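3. 연구 방법

3.1 왜 하필 니트였나

솔직한 이야기부터 하고 시작할게요. 저는 원래 셔츠를 연구하려고 했습니다. 다림질, 소매 접기, 칼라 관리 같은 것들이요. 그런데 예비 면담을 몇 번 해 보니 사람들이 셔츠 이야기는 금방 끝내고 자꾸 스웨터 이야기로 넘어가더라고요. 어디에 두는지, 걸어 두는지 개어 두는지, 누구한테 물려받았는지, 언제 줄어들었는지(거의 다 한 번씩은 줄여 본 경험이 있었습니다!). 셔츠는 관리하는 옷인데 니트는 같이 사는 옷이라는 느낌이 들었고, 결국 연구 제목까지 바꿨습니다.

선행 연구에서 의류 보관은 대개 수납 공간의 문제로 다루어져 왔습니다. 옷장이 작으면 덜 걸고, 서랍이 깊으면 더 쌓는다는 식이죠. 틀린 말은 아닌데, 제가 Wuminville에서 만난 분들의 집을 다녀 보면 그것만으로는 설명이 잘 안 됩니다. 옷장이 텅텅 비어 있는데도 스웨터는 꼭 의자 등받이에 걸쳐 두는 분이 계셨고, 서랍 한 칸에 억지로 다 밀어 넣으면서 바로 옆 칸은 수건 몇 장만 넣어 두는 분도 계셨거든요. 그래서 이 장에서는 공간보다 손에 초점을 맞춰 자료를 어떻게 모았는지 적어 보려고 합니다.

3.2 조사지와 참여자

조사는 7월에 Wuminville의 주거 지역 두 곳, 강가의 오래된 연립주택 단지와 언덕 위 신축 단지에서 했습니다. 한여름에 스웨터 이야기를 하자고 문을 두드렸으니 다들 웃으셨죠. 그래도 여름은 꽤 좋은 시기였습니다. 니트가 전부 보관 상태에 들어가 있어서 "지금 어디 있어요?"라는 질문 하나로 면담이 술술 풀렸어요.

설문지는 200부를 돌렸고, 그중 40가구가 방문 면담에 응해 주셨습니다. 면담은 한 집에 90분을 잡았는데, 옷장을 열기 시작하면 시간이 늘 모자랐습니다. 참여자는 직접 모집했고, 신축 단지 쪽은 공동 연구자인 Hazel Villanueva가 관리사무소 게시판에 안내문을 붙여 도와주었습니다. 기록한 니트는 모두 900점입니다. 양말과 장갑은 뺐고, 모자는 고민하다가 역시 뺐습니다(모자까지 넣었으면 이 논문은 아직도 안 끝났을 겁니다).

면담 언어는 참여자가 편한 쪽으로 맞췄고, 녹음은 동의를 받은 경우에만 했습니다. 녹음을 꺼리신 분들의 이야기는 현장 노트로만 남아 있어서 인용문이 조금 투박합니다.

3.3 무엇을 기록했나

니트 한 점마다 기록지 한 장을 썼습니다. 색, 조직, 보관 위치, 마지막으로 입은 시기, 그리고 꺼낼 때의 동작. 마지막 항목이 제일 어려웠어요. 사람들은 자기가 옷을 어떻게 집는지 거의 의식하지 않거든요. "그냥 꺼내요"라고 하시고는 막상 보여 주실 때는 어깨선을 손가락으로 더듬어 찾은 다음 양쪽을 동시에 들어 올립니다. 이 더듬는 동작이 너무 자주 나와서, 처음에는 비고란에 적다가 나중에는 아예 칸을 따로 만들었습니다.

조직은 기록지에서 메리야스뜨기, 골지, 꽈배기, 기타로만 나누었습니다. 더 세밀한 분류표도 만들어 봤지만 현장에서 쓸 수가 없었어요. 편물 전문가가 보면 답답하시겠지만, 참여자분들도 딱 이 정도로 구분해서 부르셨습니다. 그중에서도 고운 골이 있는 옷은 재미있는 대상입니다. 골이 있는 옷은 접힌 자리마다 줄의 방향이 휘어서, 옷이 어떻게 늘어져 있는지를 눈으로 따라가기가 한결 쉽습니다. 그림 1의 검은 니트에서도 골이 굽은 띠처럼 휘어 보이죠. 무늬 없이 매끈한 검은 편물이었다면 주름의 흐름을 말로 옮기기가 훨씬 까다로웠을 거예요.

색도 은근히 문제였습니다. 참여자들이 말하는 검정은 정말 폭이 넓어서, 먹색도 검정, 짙은 남색도 검정, 몇 년 빨아서 갈색이 도는 것도 검정이었어요. 저는 참여자가 부르는 이름을 그대로 적고, 제 눈에 다르게 보이면 괄호로 덧붙였습니다. 나중에 분석할 때는 참여자의 이름을 우선했습니다. 본인이 검정이라고 믿는 옷은 검정 옷들과 같이 쌓이니까요.

그림 1. 골이 있는 검은 니트의 늘어짐과 주름.
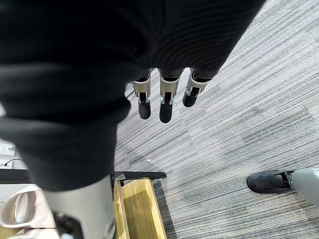
3.4 보관 방식의 분류

처음 계획한 분류는 걸기와 개기, 이렇게 둘뿐이었습니다. 첫 주에 바로 무너졌어요. 둘둘 말아 두는 분, 반으로만 접어 옷걸이 아래쪽 봉에 걸치는 분, 세탁소 비닐에 넣은 채로 세워 두는 분까지 나오니 도저히 둘로는 안 되겠더라고요. 최종 분류는 걸기, 걸치기, 개기, 말기, 그리고 임시입니다.

임시라는 범주에 대해서는 심사 과정에서도 질문을 받았으니 조금 길게 쓰겠습니다. 의자 등받이, 침대 발치, 문손잡이, 운동 기구(가장 많이들 쑥스러워하신 자리입니다)처럼 본인이 "원래 자리는 아닌데"라고 말한 위치를 모두 여기에 넣었습니다. 며칠을 두었는지는 묻지 않았어요. 한 분은 같은 카디건을 겨울부터 문손잡이에 걸어 두고도 임시라고 하셨는데, 저는 그 말을 그대로 받아들였습니다. 이 연구에서 중요한 건 기간보다 당사자가 그 자리를 뭐라고 부르는가였으니까요.

걸기와 걸치기의 구분도 애매할 때가 있었습니다. 어깨가 옷걸이 양쪽에 들어가 있으면 걸기, 무게가 한 지점이나 한 줄에 실려 나머지가 흘러내리면 걸치기로 적었습니다. 연립주택에서 만난 한 참여자는 이 차이를 저보다 훨씬 잘 설명해 주셨어요. "걸어 놓은 건 사람 모양이고, 걸쳐 놓은 건 빨래 모양이지." 기록지 여백에 적어 두었다가 교육용 자료에까지 써먹었습니다.

3.5 부호화와 한계

면담 기록은 Pisport로 부호화했습니다. 저와 Hazel이 각자 따로 읽고 부호를 붙인 다음, 어긋난 부분은 만나서 이야기로 풀었습니다. 제일 많이 어긋난 부호는 '아낌'이었어요. 저는 상자 깊숙이 넣어 둔 스웨터를 아낌으로 읽었는데 Hazel은 잊음으로 읽었거든요. 둘 다 일리가 있어서, 결국 참여자가 그 옷의 내력을 스스로 말했는지를 기준으로 삼았습니다.

비교 틀은 Vörös의 가정 내 의류 순환 모형에서 빌려 왔고, 동작 기록 칸은 Molter 기록지를 줄여서 썼습니다. 원래 기록지는 한 동작을 훨씬 잘게 쪼개는데, 남의 집 옷장 앞에 서서 그걸 다 채우기란 무리였습니다. 덕분에 기록은 빨라졌지만 왼손과 오른손의 차이는 자료에서 거의 사라졌어요. 이 점은 두고두고 아쉽습니다.

계절의 한계도 있습니다. 여름 자료만으로는 매일 입고 벗는 시기의 니트를 말할 수 없고, 임시 범주가 겨울에 얼마나 불어날지도 짐작만 할 뿐입니다. 또 방문 전에 옷장을 정리하신 분들이 분명히 있었을 거예요. 몇몇 분은 아예 대놓고 말씀해 주셨고, 그 경우에는 정리하기 전에 어디에 두었는지를 다시 여쭤서 기록지 뒷면에 따로 적었습니다. 4장의 보관 위치 분석에는 이 뒷면 기록을 사용했습니다.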